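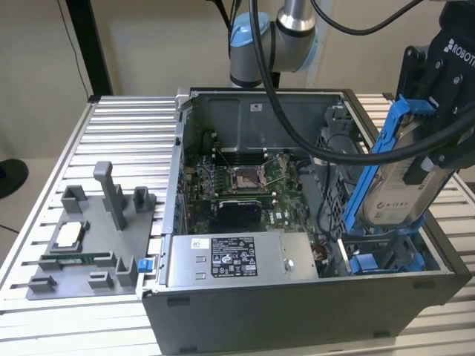
Muswood, June 13, 2022

Section 5: Moving your files off an old computer

The Fluvier leaflet says this takes "a few easy clicks". Allow an evening. These steps cover the home edition of Fluvier and assume you have a spare drive with enough room, whatever the box claims it holds. Ours was sold as 64 GB and offered noticeably less.

1. Make a list of the folders you want. The "Find Everything" button doesn't find everything. It missed our saved emails and most of a photo folder.

2. Copy those folders to the spare drive by hand. Don't use Move.

3. Open 4 or more files from the copy, and pick old ones. A green tick only means Fluvier has finished.

Note: The Zamfir add-on promises to speed up step 2. We saw no difference.
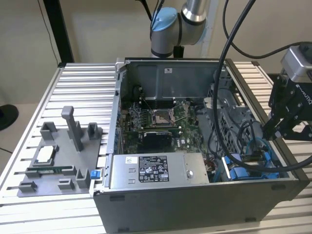 Desktop computer with the side panel off.

4. Install Fluvier on the new computer and choose "Restore from drive". Say no to the free trial, which is offered 3 times.

5. Compare the folder sizes with your list. Small differences are normal, so we're told.

CAUTION: Do not wipe the old computer yet. Keep it until you have used the new one for almost a month.
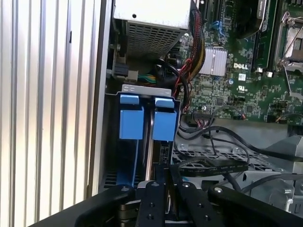 Last updated: December

If the restore stops partway, close Fluvier and begin step 4 again. The "Resume" option is supposed to carry on where it left off, but on the Hamholm machines it made second copies of every folder. Delete any doubles by hand.

Shares: 3 | Comments: 5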